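Bin picking at the Plokgate shop, first week

orkolwood
Arm is up and reaching into the bin! Picking from mixed junk, and I'm at 80 grabs so far, all logged. The green tips are my favorite part of the whole build.

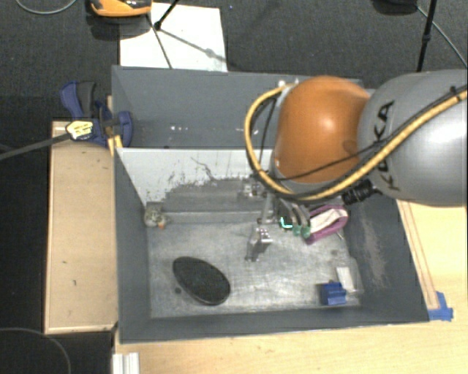

KUKA over the gray bin, bar clamp on the left wall

tresden_4
Love it! I'd lose that yellow cable loop by the joint though — looks like a snag to me.

orkolwood
Disagree, it needs the slack when the wrist turns.

tresden_4
Needs some slack, sure. Not that much.

gatepost274
I'm with Tresden on the cable. Does one clamp hold the bin okay?

orkolwood
So far, yes!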